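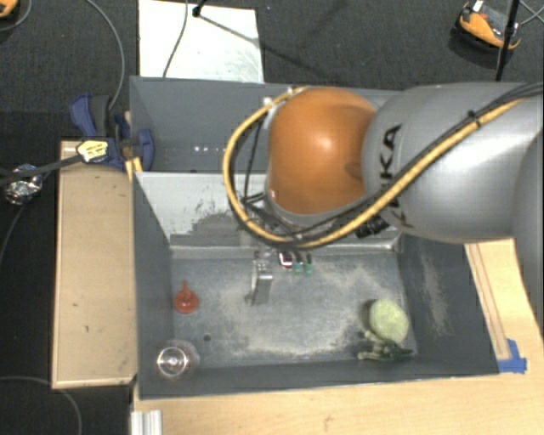
### 3.2 Sampling of Warehouse Sites

**Figure 4.** Gray bins beneath an orange and silver-gray arm.

Noise readings were taken at two sites, Lulilley and Pivisden, during September. Each site was divided into 22 zones, and background levels were logged with doors closed. The Lulilley set holds 2809 readings and the Pivisden set 3513. Sixteen zones at Pivisden share a wall with the loading dock — these were analyzed separately, following Tanoli and Rocha.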